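Multden Home Forum > Floors and Cleaning > Polished tile, spills, and the streak that wont leave

echeverria_hall
Posted 2026-02-13

ok so moved into a place with big shiny pale tiles, whole ground floor. look great till anything lands on them. tiny spill, wipe it up, and then theres a dull patch you can see from the stairs when the lights are on. been using paper towel plus the spray the last people left under the sink. What are you all using. don't want to buy a machine for this

gronport_tim
Replies: 1,186

Stop with the spray. Most of that dull patch is product, not the spill. Woven cotton kitchen cloth, folded thick. I keep a stack of green and white checked ones just for floors, threads coming off the edges, dont care, old ones soak up way better than new. New cotton needs a few washes first or it just pushes the water around.

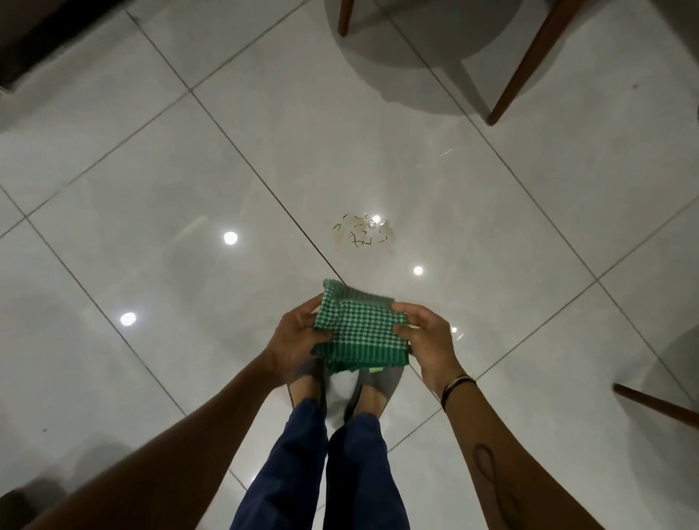 Fold it so you get a fresh side each time. Set it on the spill, let it sit a sec, lift. THEN wipe. If you go in swiping you just made a small spill into a big thin one and thats your streak right there.

drelline
Replies: 30

disagree on cotton. microfiber every time on polished porcelain. cotton leaves lint, esp the frayed ones. I'd be picking green threads out of the grout all week

gronport_tim

never had thread in the grout. Microfiber drags on mine and grabs every bit of grit, then you're rubbing grit on a gloss finish. each to their own I guess

Yaroslav Hrynyshyn
Replies: 3,937

You're both half right. Cloth matters less than how much water is in it. Damp, not wet. Wring it till your hands complain. Then a second pass with a dry part, and that second pass is what gets rid of the haze. People skip it becuase the floor looks done.

Also get down there. Flat palm on the cloth, fingers spread, even pressure. Pushing it around with your foot leaves edges. I know everybody does it, I do it too when my back is bad.
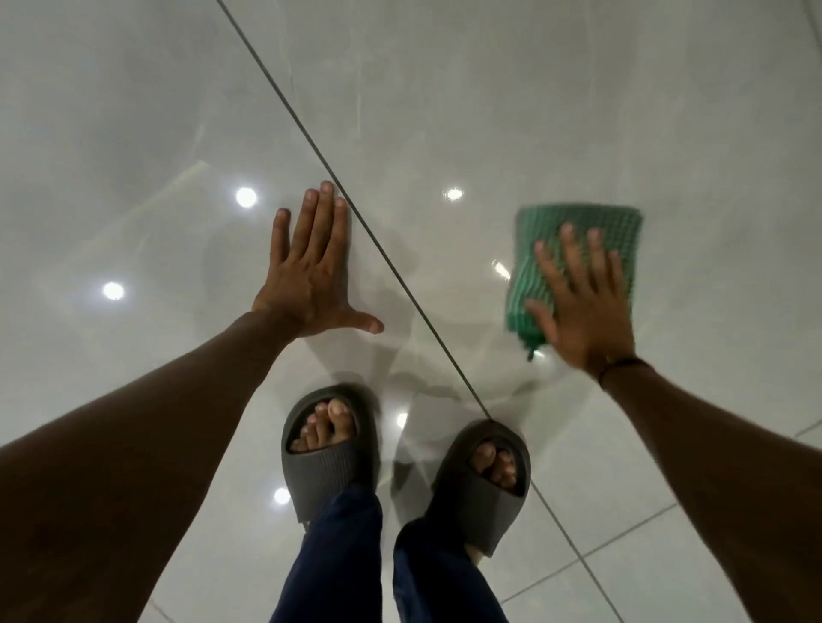

Does it matter if the spill goes over a grout line?

A bit, yes. Grout soaks stuff up and the glaze doesn't, so blot the line first and wipe along it after. Across it and you drag whatever was sitting in there out onto the clean tile. Coffee or juice, do the line again with plain warm water. Sealed grout is more forgiving but check when it was last done, mine was due in July and I forgot.

echeverria_hall

no idea if mine is sealed. How do you tell

Yaroslav Hrynyshyn

Few drops of water on the line. Beads up, sealed. Goes dark, not sealed.

echeverria_hall

went dark in like 5 seconds lol. great

drelline

told you. well I didnt but I was going to. seal it before you argue about cloths

Tymofii Pavliuk

Coming in sideways but has anyone mentioned fabric softener. Do NOT wash floor cloths with it, cotton or micro. Coats the fibers, they quit absorbing, and then you're smearing softener on the tile. Had a haze for months from exactly this and blamed the tile shop. Hot wash, plain detergent, hang it up.

And re wringing, most people squeeze. Squeezing leaves half the water in the middle. Hold both ends and twist opposite ways, shake it out, refold, twist again.
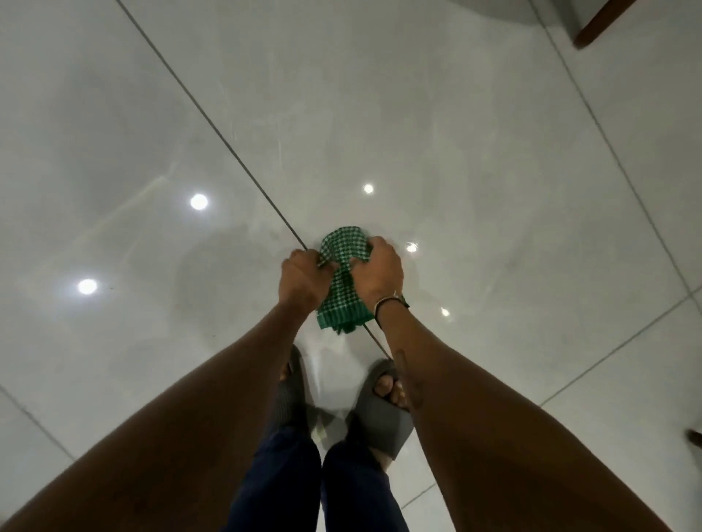 Second twist always gets more out than you'd think. If it still drips after that the cloth is too thick for the job, use a smaller one. Bath towels are hopeless for this, had a roomate who swore by them.

gronport_tim

softener thing is true. forgot that one

drelline

still say microfiber

echeverria_hall

ok update. dumped the spray, used an old cotton dish towel, twisted it out the way Tymofii said, dry pass after. patch by the stairs is mostly gone, theres a faint ring if you get down low and look for it. Might be old spray buildup?

Yaroslav Hrynyshyn

Probably. Little white vinegar in warm water if it's porcelain. If it's real marble don't, it etches. Find out which you have first.

echeverria_hall

will ask the landlord. he takes forever to answer but ill post back when i know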